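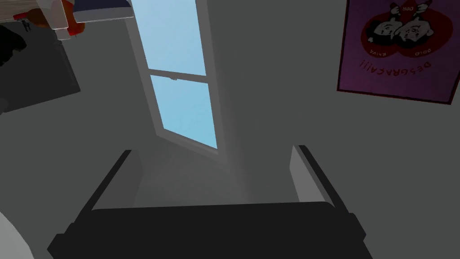 Drukden 开放日所见：仿真房间里的夹爪视角，窗户和紫色海报都是倒着的

Zurnville 的“数据工坊”：看了一下午别人演示

2018年10月16日，Drukden 在 Zurnville 办开放日，地点是他们七月才搬进去的二层办公楼。邀请函上写的是“亲眼看看机器人怎样学会做家务”。我先把结论放在前面：机器人怎样学会，我没有看到。我看到的是人怎样做给机器人看，一遍一遍地做，做完存盘。两件事之间的距离，是我这篇记录想说的。

从火车站走过去要穿过一片汽配店，门牌很不好找，我在隔壁卖轮胎的院子里转了一圈才问到。签到台给每位来宾发一张胶卡和一瓶水，胶卡背面印着当天的分组。我在第二组，带队的是 Yuk-lan Yeh，她管采集这一块，说话快，不爱绕弯，这一点我很感激。同组里有两位做仓储设备的，一位大学老师，还有几个看样子是来找工作的年轻人。

开场是二十来分钟的幻灯片。我对幻灯片一向没有耐心，何况里面用了三次“海量”。举手问海量是多少，讲的人翻回前一页，指着一个数：每项任务目标500条示范。500条对一个人来说是很枯燥的活，对“海量”两个字来说就有点可怜了。旁边那位大学老师在本子上记了下来，还画了一道线。

公平地说，500条是一项任务的数。可什么叫一项任务，幻灯片上也没有讲清楚。“把杯子放到桌上”算一项，“把杯子放到另一张桌子上”算不算另一项？我后来在楼上问了两个人，得到两个答案。

采集间在二楼，一共29个工位，每个工位一台显示器、一只手柄、一把椅子。我原以为会看到一排机械臂，结果整层楼没有一台。所有的动作都在仿真里完成，软件叫 Rivera，是他们自己写的。操作员握着手柄，屏幕里的夹爪跟着动，画面、关节位置和手柄的信号一起录下来，录完这一条就算一个样本。隔壁房间的服务器嗡嗡响，空调开得很足，靠门的几位操作员都披着外套。

Yuk-lan 的说法是，仿真里采集便宜、安全，杯子摔了按一下重置就行，夜里还可以不停地跑。便宜我信。至于安全，在一个什么也摔不坏的地方谈安全，我觉得有点占便宜。真正让人头疼的东西，比如摩擦、松动的螺丝、桌布底下的一粒米，都被一起省掉了。她承认这一点，说摩擦系数他们会随机改，光照也会改。“改多少？”我问。她说有一张表，今天没有带上来。

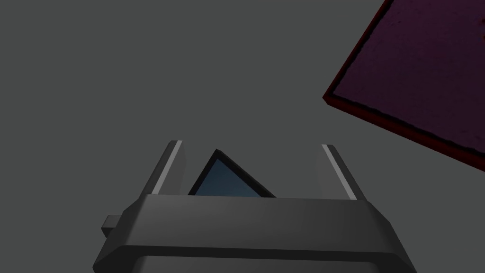
我在七号工位后面站的时间最长。这里的操作员干这一行四个月了，之前在 Hirkudby 的一家打印店上班。他的工作流程很固定：载入房间，看一眼任务文字，用夹爪上的视角去找目标，靠近，对准，合拢，抬起，放下，确认，保存。碰得不好就按删除，从头再来。他手很稳，比我稳得多。

让我在意的是那个删除键。凡是操作员自己觉得难看的，当场就没有了。留下来的样本一条比一条顺，夹爪几乎不犹豫。那么学习系统将来犹豫的时候，它从哪里去学怎么收拾？一只杯子被碰歪了，人会停一下，退后，换一个角度再来，这一段恰恰是我以为最值钱的，在这里却是第一个被删掉的。我把这个意思讲给 Yuk-lan 听，她说内部也争过，现在的折中办法是允许操作员给样本打一个“有修正”的标签，留着不删。我问这种标签占多少，她去问了七号工位，七号工位说他这个星期没打过。

不能怪他。每班的指标是200条，系统里能看到自己的进度条。打标签要多点两次，写一句话说明。换了我，我也按删除。

再说那些房间。Rivera 的场景库里有客厅、卧室、书房之类，家具位置每次打乱一点。墙大都是平平的灰色，地也是，看久了眼睛发木。倒是装饰品五花八门，有一间挂着一张紫色海报，红色徽记里两个卡通人物各举着个像瓶子的东西，旁边一行大字 DESGRACA!!!，三个感叹号。我问谁选的，工位上几个人都笑，没有人认领。大学老师问得更正经：这种海报在训练里起什么作用？带队的人说增加视觉多样性。老师又问，有没有比较过放和不放的结果。回答是“在计划里”。

我参观过的地方不算多，“在计划里”这四个字倒是每处都听得到。

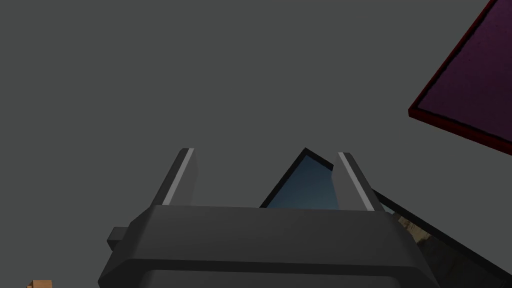

视角的事也值得多写几句。工位上默认显示的是跟着夹爪走的那路画面，夹爪的壳体占掉屏幕下方一大块，两根手指立在中间，目标物时不时就被挡住一截。操作员可以切换到一个房间角落的固定视角，按一下就换过来。我看见的操作员几乎都来回切，找东西时看固定视角，快要合拢时再切回去。

问题来了：录下来给系统学的，是哪一路？Yuk-lan 说两路都存，训练时目前只用夹爪那路。也就是说，人做决定的时候看了两路，系统学的时候只看得到一路。人在固定视角里看见桌子在左边，于是向左转；系统手里的画面可能只有一片灰，却要学会在这一片灰面前向左转。它学得会吗？也许可以，靠死记硬背场景库。换一间没见过的屋子呢？

这个问题我觉得自己问到了点子上，颇有些得意。结果 Ditte Gunnlaugsson 从后面接过话头。她负责训练那一头，之前一直站在门边没有出声。她说得很直接：有一批样本确实存在这个毛病，他们是七月发现的，发现的办法也很土，就是让新来的操作员只准看夹爪那一路，看他还能不能做。不少条目做不了，人就在屋里乱转，转到看见目标为止。“所以我们现在觉得乱转那一段也要留，”她说，“以前都剪掉了。”

我问剪掉的还找得回来吗。她摇头。

这是一下午里我最相信的一段话。大概是唯一一个没有写进幻灯片的。

接下来是体验环节，每位来宾可以坐下来试一条。任务是到一张木桌跟前，夹住桌上的一个小盒子，挪到桌子另一角。我以为很简单。手柄推上去，画面跟着翻，我一下子就不知道哪边是上哪边是下了。窗户跑到了怪地方，地板像墙，墙像地板。我在里头兜了好几圈，夹爪张着，什么也没有碰到，后面排队的人开始小声出主意，往右，再往右，过了。最后是七号工位的小伙子伸手替我扳了一下，桌角才出来。

坐我旁边那位做仓储设备的先生成绩比我好，盒子是夹起来了，挪到半路掉在地上。他很认真地问，这一条算不算数。系统自动判了失败，不入库。他说他在仓库里看见的机器多半就是在这种时候出事，盒子掉了，机器还举着空手往前走，到了地方松一下爪子，当作放好了。“你们拿什么教它知道手里没东西？”他问。

Yuk-lan 说夹爪的开合宽度会记录，从数值上可以看出来。先生说他知道可以看出来，他问的是有没有拿这种样本去教。她想了想，说没有。

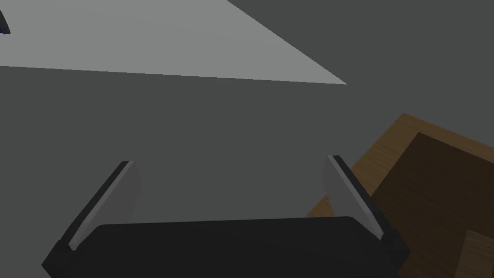 茶歇摆在一楼走廊，咖啡偏淡，小面包不错，里面有一种放了茴香的我吃了两个。几位找工作的年轻人围着人事问待遇，我站得近，也听了一耳朵。操作员按班计酬，达到200条有奖金，超过的部分不另算。有人问做久了能不能转去训练组，人事说欢迎内部申请。有人问手腕会不会疼，人事说椅子是可以调节的。

我趁这个工夫去看走廊墙上贴的流程图。从左到右是采集、清洗、标注、训练、评估，箭头全都朝右。评估完了如果不行该怎么办，没有画往回走的箭头。我跟大学老师说了，她说也许是纸不够宽。她这个人一下午说话都很平，我一时分不清是不是在讲笑话。

最后一段是评估演示，也是大家最想看的。大屏幕上放的是训练好的策略在 Rivera 里自己跑，没有人握手柄。第一次，夹爪靠近桌子，停住，对准，夹起来了，走廊里有人鼓掌。第二次在同一间屋，也成了。我请求换一间屋，演示的人说可以，换了一间，家具摆法不同，不过从地面的颜色看跟前一间是一个路数。夹爪在屋子中间停了一阵，慢慢转向一面空墙，就这么对着墙张着。演示的人等了一会儿，按了重置，说这个场景还在调。

公司公布的成功率是多少，材料上有，我不打算抄在这里，材料没有写明测试用的房间和采集用的房间是不是同一批。我当场问了，Ditte 说材料上那个数里两种都有，混在一起算的，她个人不赞成这么算。我问能不能分开给我看，她说要问过上面，留了我的邮箱。写这篇的时候还没有收到。

也说几句好话，免得别人以为我专门去挑刺。第一，现场什么都让看，包括失败的。我去过的几家，开放日只放剪好的录像，问多了就请你去喝茶。第二，操作员可以直接跟来宾说话，没有人在旁边盯着他们讲什么。第三，Rivera 本身做得挺顺手，回放功能尤其好，任何一条样本都可以一步一步往回拖，看人是在哪里改了主意。这个功能如果真的有人天天用，我上面一半的抱怨都会少一些。可是我问七号工位，回放用得多不多，他说主要是培训新人的时候用。

至于真机，楼里没有，说是放在 Hirkudby 的另一处场地，不在这次开放的范围内。仿真里学来的动作搬到真机上怎么样，全天只有一页幻灯片，上面是一张曲线，纵轴没有写单位。我对这页的意见当场写在了反馈表上，字写得不太好看，但愿他们认得出来。

还有几件零碎的事，给打算去看下一场的朋友参考。

停车位很少，最好坐火车，出站走南口。

体验工位只开了四个，想试的话一上二楼就去排，别像我一样先站在别人背后看半天。容易头晕的人要小心，画面翻得厉害，我同组有一位试到一半就摘了耳机出去透气。

提问尽量找 Ditte Gunnlaugsson，她多半在门边站着。Yuk-lan Yeh 讲流程最清楚，数字要追着她要，说好会后发的那张随机化参数表，我也还在等。

拍照可以，采集间里不许用闪光灯。

回程的车上，大学老师跟我坐一排，她问我会不会让这套系统进自己家。我说先让它在那间新屋子里别对着墙发呆。她说她倒更想看看那些被删掉的样本，可惜没有了。车到站她先下，我把那瓶没喝完的水落在座位上了。

如果收到成功率分开算的数字，我会补在这篇后面。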